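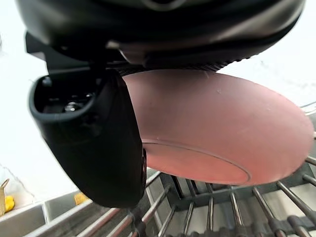 Can a machine do the dishes yet?

By Maite Pastor
20/10/2020

Mesfin Jemal has spent most of the past year teaching a robot arm to put plates away. He is a software engineer at Skundside, a small company that works on what its website calls "everyday handling." I asked him the question his relatives ask him at every family dinner: when can they buy one?

"Not soon," he said. "I tell them to keep the dishwasher they have."

The project is called Givau. It began with cups, moved on to bowls, and in September the team switched to plates. Jemal had expected plates to be the easy part.

"A cup has a shape you can get your fingers around. A plate is mostly edge. If you hold it a little too close to the rim, it wants to turn in your grip, and then you come down on the rack at the wrong angle. You and I fix that without thinking. The arm has to be taught that there is something to fix."

In the latest round of tests, the arm made 126 attempts at setting a plate in a rack. It got 74 of them right. I said that sounded better than half, and he agreed that it was, but he didn't seem pleased.

"Would you hire someone who did that? In a kitchen?"

Herman Oei runs the testing and keeps the log. It is a spreadsheet with nearly 869 entries, and a good share of them are one or two words long. "Slipped." "Missed slot." "Stopped, no reason." He read me several over the phone and said the last kind bothers him most.

"When it drops something, I can go back and look at the grip," Oei said. "When it just stops over the rack and waits, I have to go through everything. That can be a whole afternoon."

Racks are a problem of their own. The rods are thin and shiny, and they cross in front of one another, so the software has trouble telling which one is nearer. Oei said a person washing up will often find the slot by feel, letting the plate knock against the metal until it drops in. The arm can be programmed to do something like that, but it is slow, and he doesn't like the sound.

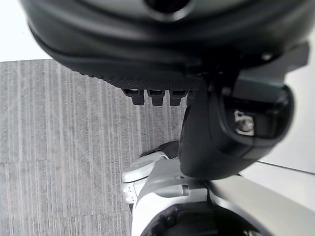

The gripper housing and arm, with the striped carpet behind.

I also spoke to Sulastri Rahman, who manages the kitchen at Halim, a lunch place with a counter and a very small back room. She has been asked twice to try out kitchen machines and turned both down. She said price came into it, but space came first.

"Where would I put it? I have 3 people back there at noon and they already walk sideways," she said. "And the plates are the quick part. Scraping, wiping down, finding the lid that goes with the box - can it do that?"

I put this to Jemal. He said no, it can't, and that wiping was further off than people imagine. He thinks the first useful jobs will be dull ones in places that never change: the same tray, the same shelf, all day. Shops and warehouses will get there before homes do.

"A house is hard," he said. "Somebody moves the rack six inches to clean under it, and you have a new problem."

The team plans to stay with plates through the winter. After that Jemal wants to try forks, though Oei is against it.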